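Reading time: 3 min
Last updated: June

Ticket log: shared folder slow, then gone (Sandine file box)
Raised by: Oana Sârbu, front office
Status: closed, see last note

08:40
Office can't open anything on the shared folder. Sandine still pings. Login page on the box loads but takes ages, then times out. Told everyone to save to their desktops for now and NOT to keep clicking retry.

08:55
Oana says it was slow yesterday afternoon too, invoices taking a minute to open. Not reported. Would've been nice.

09:10
Got in over ssh. Load is silly. Two of the backup jobs running on top of each other, last night's and the one before. Bratix (our backup script, lives on Ene) never finished the first run and just started another. Killed both. Load drops a bit, folder still hangs.

09:30
Checked the obvious:
- disk space, fine, 79% full
- memory ok
- switch port ok, swapped the cable anyway, no change
- no updates went on overnight

09:45
System log full of read errors, all the same disk. Bay 2. Reallocated sectors at 200 and it was climbing while I watched. The array hasn't kicked it out, it just waits on it every time, so everything waits. That's the slowness. Should of looked there first.

10:05
Before touching anything: made sure there's a good backup. Last complete Bratix run is from two nights ago. Copied the accounts folder and the job sheets off by hand to Ene as well. Slow but got there, one spreadsheet wouldn't read, got that from the backup copy instead.

10:50
Marked bay 2 as failed from the command line. Folder comes back straight away for everyone, array running degraded. Told Oana they can work but no big copies please.

11:15
Spare is in the cupboard, same size, tested it on the bench first with a long read. Wrote down the serials of all the disks before pulling any. Do this. The bay numbers in the software start at 0 and the ones on the paper list start at 1, so "bay 2" is the third one down. Nearly pulled the wrong disk last time becuase of that.

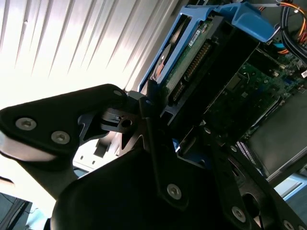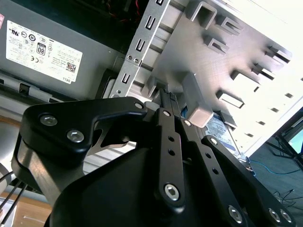
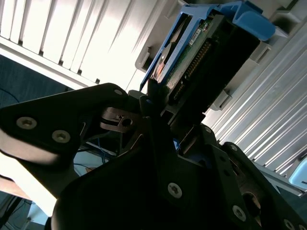
11:50
Box back up, new disk seen, rebuild started by itself. Says five hours, don't believe it. Set the rebuild speed limit lower so the office can still work, put it back up at 17:30 when they go home.

12:20
Oana: the scanner won't save to the folder. Seperate problem, sort of. Scanner had dropped its connection while the folder was down and didn't try again. Off and on at the wall, fine.

14:10
Rebuild 31%. No new errors on the other disks. Invoices open at normal speed.

15:00
While waiting, fixed Bratix. It now checks for a lock file and won't start if the previous run is still going. It also mails me if a run goes past 4 hours. Mail test worked on the second go, had the old address in it.

Also found disk warnings have been going out for a while, to the sindano mailbox, which we stopped reading when the Sindano job finished. So the box did tell us. Moved alerts to the support address.

17:30
Speed limit back up. Left it running.

Next morning, 08:15
Rebuild done, array healthy. Started a full check, clean so far. Backup ran once, finished, no overlap.

To do:
- order a new spare, the cupboard is empty now
- label the bays on the front, starting from 0, and bin the paper list
- wipe the old disk before it goes to recycling, or drill it if it won't wipe
- ask front office to log slow folders the same day, even if it sorts itself out
- the remaining disks are the same age as the dead one, put the cost of replacing them in for next quarter

Check finished 10:40, no mismatches. Oana happy. Closing.

Contact: support desk, internal only | © Support notes | Back to top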